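Fendatum Collection Kit - Operator Guide
Section 6: Recording Garment Episodes in Homes

This section covers two-handed garment episodes on a bed. Complete the pairing procedure in Section 2 first.

6.1 Preparing the room

1. Open the curtains or switch on the ceiling light. Do not change the lighting during a session.
2. Leave the bedding as the resident keeps it. Patterned quilts, mats and pillows are wanted; the Cirham baseline was trained on plain tables and transfers poorly to beds.
3. Hold both grippers over the bed with the fingers upright. Check that the yellow finger pads and both lenses are clean.

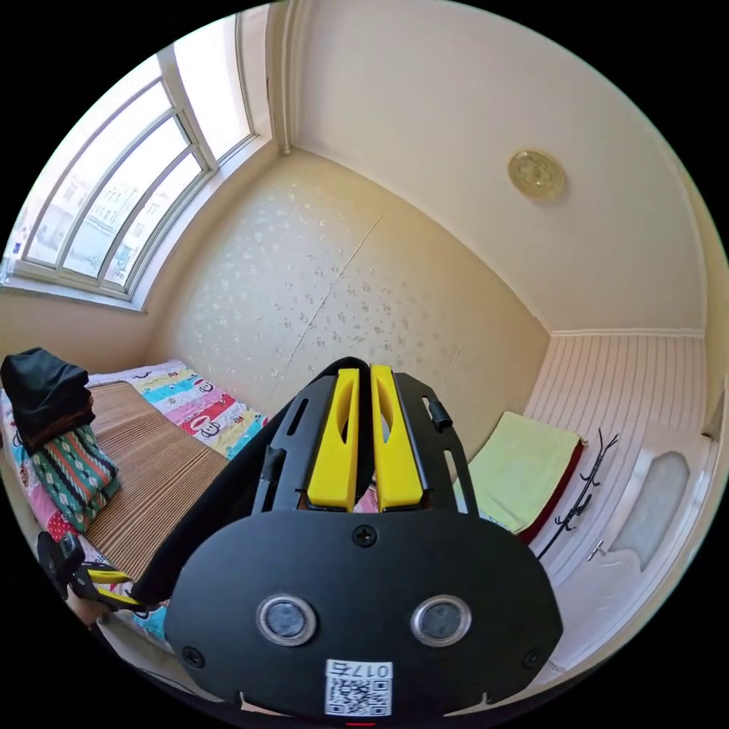
4. Start the session log and enter the room code. The status field must read READY on both units.

Caution: Do not let a strap or cable cross the finger slots. A snagged cable shifts the pads and invalidates the calibration.

6.2 Recording an episode

1. Lay the garment on the bed. Any starting pose is allowed.
2. Press Record, then wait 2 seconds before moving.
3. Work with one gripper in each hand. Grasp near a hem, cuff or collar and avoid buttons.
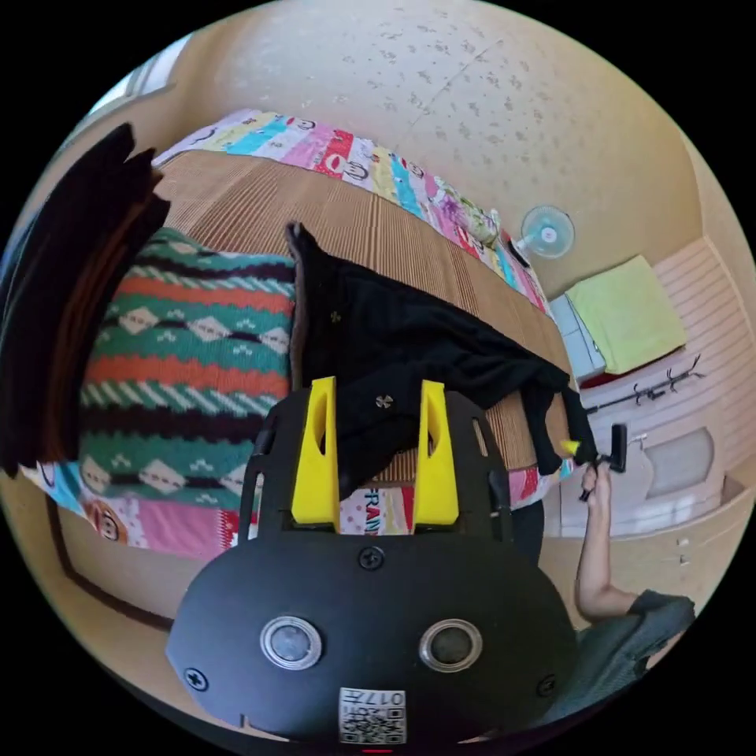

4. Keep wrist motion smooth. The tracker drops poses during fast rotation, and episodes with more than 6 dropped poses are rejected on upload.
5. Release the garment, lift both grippers clear and press Stop.

Note: Failed grasps are kept. Mark them with the Retry flag and continue in the same episode.

6.3 Data volume

The Baddale set holds 2067 accepted episodes, of which 470 were recorded on beds. In the Gallagher ablation, removing the bed episodes lowered the fold success rate on soft surfaces and left the table results unchanged. Bed episodes therefore take priority until further notice.

Send calibration questions to Bianka Simon before re-recording a room.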